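Counting the misses
Published 07/07/2025

Most papers on robot learning from human demonstration still report one number, the success rate, and leave it there. I think that is a poor habit, and the recent work by the Pritstead group on cloth handling shows why.

Their project, Histach, deals with hanging and taking down soft things. The method is familiar by now. A person does the job with a pair of hand-held grippers, the movement is recorded, and a policy is trained on the recordings. No robot is needed until the end. The group collected 1375 demonstrations this way and trained two policies, one on everything and one with the untidy attempts taken out.

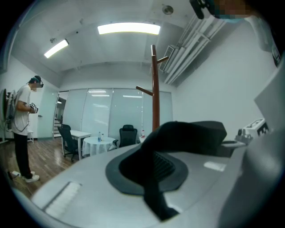
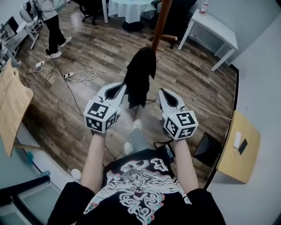
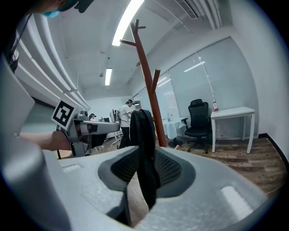 Collecting demonstrations with hand-held grippers and a coat stand.

The tidy set lost. The policy trained on all the recordings did better at getting a garment onto a peg, and the gap was widest when the cloth started in a heap. The authors give this a short paragraph near the end. I would have put it first.

Anyone who has hung up a coat in a hurry knows that the first try often misses. You feel the collar slide, you lift again and you move your hand over a bit. A demonstration with a miss in it contains the recovery as well. Take it out and the robot has never been shown what to do when the cloth slips, and cloth slips all the time.

There is a fair objection. Keep everything and you also keep the recordings where the person was tired, or where tracking dropped out halfway through. Olvera, the older cloth benchmark, was full of that sort of thing and people were right to complain. But a tracking fault and a clumsy hand are different problems, and most filtering scripts treat them as one. The Histach team sorted the two by hand for almost half the set. It is dull work and I wish more groups would do it.

What I would ask for is simple. Report how many demonstrations were thrown away and on what grounds. Train once with them and once without. The cost is a second training run – not small, but far less than the collecting.

The Trodusness workshop takes submissions on soft objects until September, and its form still has a single box for success rate. A second box for discarded data would be a start.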